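Wrist pain from mousing, what worked for you?

marnikfan: desk job, right wrist aches by 3 pm every day since September. my setup now
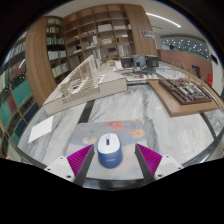

Should I switch hands or get a vertical mouse?

deskgoblin: Try switching hands first. It's free. Feels dumb for about 2 weeks, then fine.

tallpaul: disagree, left hand just gave me two sore wrists. Vertical mouse fixed mine. Got the Aditz one, kinda big for small hands tho

deskgoblin: you probably went all day from the start. an hour at a time — build up

carolina_abreu: Check your chair height before buying anyhting. Mine was way low, elbow below the desk, wrist bent up all day. Raised it, better in 3 weeks.

tallpaul: chair did nothing for me but ok

marnikfan: chair is prob too low yeah. will try that tonight, then left hand for email only

carolina_abreu: and if your fingers go numb see a doctor, dont wait like i did

marnikfan: no numbness, just acheing. thx all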